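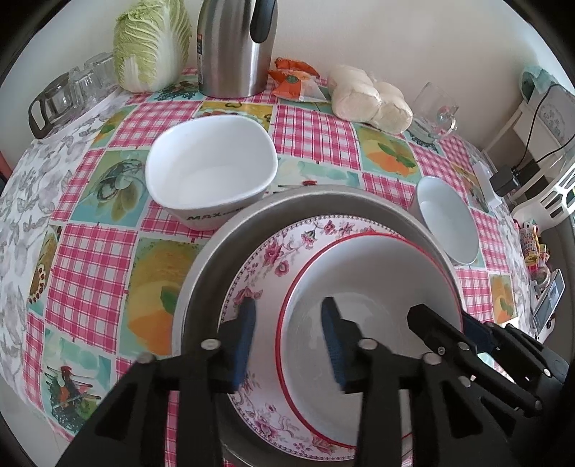
Print this page | E-mail this page

Chapter 4
Household Goods and the Small Manufacturer

Most studies of industry begin with the large firm. Steel, cars and chemicals leave long records, and their owners kept careful accounts. The makers of ordinary household goods are harder to follow. They bought in small lots, sold through market traders, and often closed without leaving a single ledger behind. Yet the bowls, basins, pots and trays they made were found in nearly every home, and the trade gave work to many families who had left farming within a generation.

This chapter looks at how such goods were made, priced and sold. It draws mainly on the district of Kaewsai, where metal kitchenware was produced in small workshops for much of the last century, and on the port town of Steltley, which bought a large share of the output. The two places are compared throughout. Readers who have completed Chapter 3 will already be familiar with the terms "fixed cost" and "variable cost," which are used here without further definition.

4.1 The workshop

A typical Kaewsai workshop occupied the ground floor of the owner's house. The front room served as a store and a place to meet buyers. Sheet metal was cut and pressed at the back, where there was more light and where the noise was less of a trouble to the street. The family lived upstairs. Rent, therefore, seldom appears in the accounts that survive, and a student reading them for the first time may conclude that the business was more profitable than it was.

Theerawat Klinhom, whose study of the district remains the fullest, found that owners rarely paid themselves a wage. Money was taken from the cash box when the household needed it and returned when a buyer settled. He argued that the workshop and the household should be treated as one economic unit. Buppha Sukprasert has questioned this view. In her reading, wives and older daughters often kept a second set of figures covering food, school fees and loans to relatives, and these show a clear line between the money of the house and the money of the trade.

The difference matters for the measurement of profit. If unpaid family labor is counted as a cost, many workshops made a loss in most years. If it is left out, the same workshops appear healthy.

4.2 Stacking, storage and freight

The shape of a product affects what it costs to move. A basin with straight sides cannot be placed inside another of the same size, and a cart loaded with such basins carries mostly air. A basin with sloping sides can be nested, and the saving in freight may be greater than the saving from any change in the metal or the finish.

Kaewsai makers understood this well. By the time regular truck service to Steltley began, nearly all the larger pieces were made with a slope, and they were sold in sets in which each piece fitted inside the next. Buyers came to prefer the sets because kitchens were small and shelves were few. A feature first adopted to lower the cost of transport became a selling point in its own right.

Nesting also had drawbacks. Pieces packed too tightly could scratch or stick together, and a dent in the outer piece could spoil the one within. Paper was placed between them on longer journeys. Somkiat Bunnag records a standard load of 300 sets to a truck, with the paper charged to the buyer – a small item that caused a surprising number of disputes.

4.3 Credit and the trader

Few workshops sold directly to the public. Goods passed to a trader, who paid part of the price on collection and the rest after the goods had been sold. The trader thus held stock that he did not fully own, while the maker waited for money with which to buy the next lot of metal. June was the hardest month, when household spending fell and old debts were still unpaid.

Two firms, Mimeck and Bremel, later offered makers full payment on collection in return for a lower price. Many accepted. Rungnapa Saithong has shown that the smaller workshops gained most from this arrangement, as they had been paying high rates to local lenders. The larger ones, which could afford to wait, continued to deal with the older traders. Section 4.5 returns to this question and sets out the terms of both kinds of sale.

Key terms in this chapter
Household enterprise
Trade credit
Nested goods
Imputed wage
Consignment

Before you read on

Consider a business in your own area that is run from a family home. Which of its costs would be missing from a formal set of accounts? Keep your notes, as you will need them for the exercise that follows Section 4.4.

Contact the publisher | Copyright notice | Back to top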